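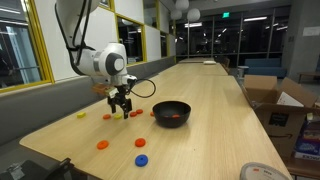
Collecting teleop demos for a pick and place task: how we do it

Posted 04/11/2023 by Botond Virág

Quick writeup, people keep asking. Covers one arm, one gripper, one tabletop task, "put the disk in the bowl". If you have a different task most of it still holds. Assumes your arm already moves and your cameras already stream. If not, go do that first, this page won't help.

What you need

– an arm you can teleoperate without thinking about it
– a parallel gripper with two fingers, nothing fancy
– a bowl, wide one
– flat disks in a few colors
– a long table
– disk space. More than you think
– a notebook, paper

We record with Skoketti, which is our in-house logger. Any logger is fine so long as every stream gets stamped by the same clock. Check that before anything else. I lost a whole set of demos to a wrist camera that was stamping on its own time and I only found out at training.

Step 1. Write the task down in one sentence

Ours: "Pick up one disk and put it in the bowl." One sentence, taped to the wall. If two operators read it differently, rewrite it. Ours used to say "put the disks away" and Pruvstead (the downstairs team, they lend us operators) were clearing the whole table while we were doing one at a time. Useless mix.

Also write what counts as done. Disk inside bowl, fingers open, gripper back up above the bowl. Stop recording there. Not before.

Step 2. Fix what stays fixed

Arm base, outside cameras, bowl for the first batch. Mark them with tape. Take a reference still from every camera and keep it open on a second screen, compare each morning. Cameras creep. Somebody leans on a bracket and now your whole day is off by a thumb width.

Route the cable before you start. The one at the wrist wants slack or it tugs when you rotate, but too much and it swings into view or catches on the bowl. Move the arm to the far corners of your workspace by hand, slow, and watch the loop. Then rotate the wrist both ways. Then record.

Step 3. Decide what varies

Everything else should move. Disk positions, which colors, how spread out they are. Some close together, some on their own, one half behind the bowl now and then. Operators hate the awkward ones and will quietly push them out to open space if you let them. Don't let them. The policy is going to meet those cases and it needs to have seen somebody deal with it.

Colors: don't pick the same color every time. Early on we had mostly orange disks out and operators grabbed orange every time. Model learned orange. Put a blue one down and it just hovered. If you have more of one color that's ok, but then write down the target color before each episode so the rare ones get picked too.

Background: leave it alone. I used to clear the room and hang a sheet. Then the policy fell over the first time a box showed up next to the table. Now whatever is there is there. Boxes, chairs, people's stuff. Lights on or off, blinds whatever. Just not in the reach of the arm.

Step 4. Practice runs, not recorded

New operator does 14 throwaway episodes first. Don't record them. I know it feels like waste. The first few from anybody are full of stops and corrections and the model copies the stops.

What to look for while they practice:

– approach from above, fingers pointing down, then straight down
– no pausing over the disk for ages
– close once. Not close, open, close
– lift before moving sideways, these disks are thin and they scrape
– let go inside the rim, low, so it doesn't bounce out

Flat things are harder than they look. Fingers have to come down nearly to the table and the table pushes back. Set a floor limit in software a hair above the surface or you'll be replacing fingertips. We went through 3 sets before I did this.

Step 5. Record in blocks

Blocks of 50 episodes, then stop. Get up. Hands go sloppy after that and you can see it in the data, the paths get wobbly.

Each episode goes:

1. Scatter the disks. By hand, no pattern.
2. Hands out of view.
3. Arm to start pose. Vary the start pose a bit too.
4. Say the target color, hit record.
5. Do it.
6. Stop. Mark good, bad or recovery.

The label in 6 has to happen right then. Do not tell yourself you'll go back and label at the end of the day. You wont.

Leave the disks already in the bowl for a few episodes before you empty it. Bowl empty every time = model that thinks a bowl with something in it is a different object. Ask me how I know.

Step 6. Recoveries

Keep some. If the disk slips and the operator picks it up again cleanly, that's gold, mark it "recovery" and keep it. If the operator slips, stops, says a bad word, drives the arm into the bowl and restarts, that's a bad one. Toss.

You can also stage them. Start with the gripper off to one side of the disk, in a place it would end up after a miss, and record from there. We do one short block of those for each 4 normal blocks.

Step 7. Check before you leave

Same day, every time. Open a handful of episodes at random and play them through.

– all cameras there?
– frame counts match the joint log?
– gripper signal changes when the fingers change?
– color note matches the disk that got picked?
– any hands in the picture?

The gripper signal gets me the most. Ours comes through as a command and also as a measured width, and for most of March we were training on the command. Closed is closed in the command even if the fingers are holding something. Use the measured one, or log both.

Then copy to the second drive. Then go home.

Step 8. Train early

Don't wait for the full set. Train something small after the first couple of blocks and run it on the real arm with a hand on the stop button. It will be bad. But bad in a way that tells you what to record next. Misses the ones near the table edge? Record more near the table edge. Goes well but won't let go over the bowl? Look at your stop point, probably cutting episodes too soon.

Then back to step 3 and around again.

Naming

Folder per block: operator initials, task, block number. No spaces. No "final". The notes file lives in the same folder as the data, not on somebody's laptop. Clernine, our older set, has no notes at all and I still can't tell you which half of it had the shifted camera.

Common stuff that goes wrong

Gripper grabs two disks at once – they're overlapping or touching. Keep a few touching ones, mark bad if it takes both.

Disk tips up on the bowl rim – release is too far out. Aim for the middle.

Jerky playback – usually dropped frames, usually the USB hub. Plug cameras in directly if you can.

Model freezes at the start – too much dead time between record and first move. Trim the front of each episode. There's a script, trim_idle, in the Woldegiorgis repo, same place as the viewer. Set the threshold low and look at a few before you run it over everything, it will happily eat the slow careful approaches as well.

Will add the two arm version when we get it working.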